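The third proof of Cevon came back in March, and the card backs were finally the same color as each other. I had stopped expecting this. The first batch had come out two shades of green in one deck, so anyone with working eyes could tell a harvest card from a plague card while it was still face down. Tarun won 3 games in a row that way and described it as strategy.

I've now spent 19 evenings on the rulebook, for a game that takes 30 minutes to play. Most of that went on one sentence about who goes first. It used to say "the player who most recently crossed a bridge," which I thought was charming until we tested it in Flullorbridge, where everyone crosses the same one to buy milk. Now the youngest player goes first. Bláthnaid has pointed out that this is always her nephew, and that he is insufferable.

The tokens are another story. I ordered 400 wooden discs when I still believed in the grain economy. The grain economy was cut after Daithí read its rules aloud, slowly, in the voice of a man reading a parking fine. So if you know anyone who needs nearly that many small brown discs, please send them my way. I can deliver.

What I did get right, eventually, was bleed. Run the artwork past the cut line on every side, keep the text well inside it, and don't put a thin border on anything unless you enjoy seeing exactly how far off center a blade can wander. I had a thin border on everything. It's gone, and so is the tiny sheaf of wheat in each corner, which only I liked.

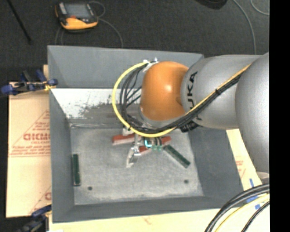 The board still needs a background. Flat gray looked like a placeholder, and the parchment made it look like every other game on Donal's shelf. I want the surface on the floor of that bin, mottled light gray and scuffed and getting paler near the lower edge, since a board that starts out scratched can't be ruined by my friends. The two little dark holes can stay out of it. Someone would ask me what they do, and I'd end up writing a rule.

Recent posts
Punamance, or how I lost to a nine-year-old
Sleeving cards: a confession
Why my box lid doesn't fit
Dice I regret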